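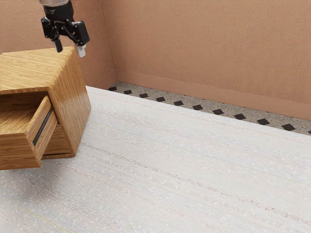 22 jun. 2018 — Ensaio de acabamento, lote Kauppinen. Segunda demão do verniz Clallura aplicada às 9h, diluída a 2 % conforme a ficha. Lixa 359 em falta no armazém; usei a 320 que restava e anotei no registo. O critério de aceitação continua a ser o da série de abril: película contínua, sem casca de laranja, e leitura da cor feita no sentido do veio. Num móvel pequeno em tom de mel, com veio direito e bem marcado como o do armário da figura, qualquer risco transversal de lixa salta à vista, por isso lixar só ao longo da fibra.

Secagem: 60 minutos ao toque no provete A. O provete B ficou pegajoso nos topos — absorção maior, já esperada. A Ánh Khúc sugere selar os topos antes da primeira demão. Experimentar no próximo lote, com o mesmo verniz.

Abrasão: 2,000 ciclos no aparelho Grorkitz, com perda de brilho no A e sem chegar à madeira. O B fica para depois da cura completa.

Pendente: pedir ao Giang Phùng a ficha actualizada do endurecedor Zorovance. A versão da pasta não indica o tempo de vida da mistura. Limpar a pistola com diluente novo, o do bidão pequeno está turvo.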